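14 octobre 2023

Relu Tatholm cet après-midi, les 2 premiers volumes d'affilée. Le découpage tient mieux que dans mon souvenir. Pao-chu Cheung travaille en gaufrier de six cases jusqu'à la page 60 du premier tome, puis passe à quatre bandes horizontales dès que l'héroïne descend dans la mine. Le changement n'est signalé par rien dans le récit. Je l'avais noté comme une maladresse à la première lecture ; je retire la remarque.

Édition : la réimpression Ollix a un noir moins dense que le tirage d'origine. Les trames fines se bouchent dans les scènes de nuit, surtout dans les angles inférieurs. Marge intérieure trop étroite – les bulles de gauche se perdent dans la reliure à partir du milieu du volume. Papier correct.

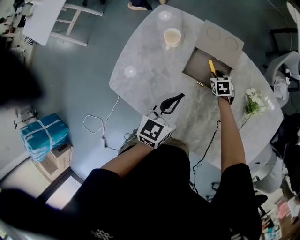

Somtochukwu Ojo n'est pas d'accord sur le tome 2 : pour lui, l'intrigue s'arrête pendant trois chapitres et le combat dans la galerie inondée aurait dû ouvrir le volume. Je lui ai répondu que ces chapitres installent la dette de Fung envers la guilde, sans laquelle la trahison finale n'a pas de motif. Il maintient. Il trouve aussi les onomatopées mal placées, et là je le suis : dans la traduction elles recouvrent deux fois un visage.

Reste la question de l'ordre de lecture. Le récit court sur Pristonetti a été publié avant la série mais se déroule après le tome 2. Je le laisserais pour la fin. Lu en premier, il donne l'identité du contremaître dès la troisième planche.

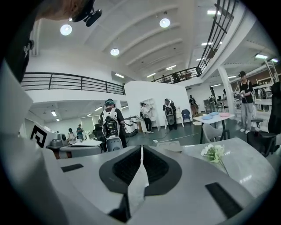 Octobre, côté plafond.

Total du tome 2 : 222 pages, bonus compris. Les croquis en annexe montrent une version antérieure de la guilde, avec un autre emblème. À comparer avec la couverture du tome 1, où l'ancien dessin semble subsister sur le fanion. Je n'ai pas vérifié à la loupe.

Tome 3 à commander. Rendre le récit court à Somtochukwu.

Entrées récentes
Tatholm, première lecture
Trames et réimpressions : notes sur Ollix
Lire les récits courts avant ou après la série
Onomatopées : traduire ou sous-titrer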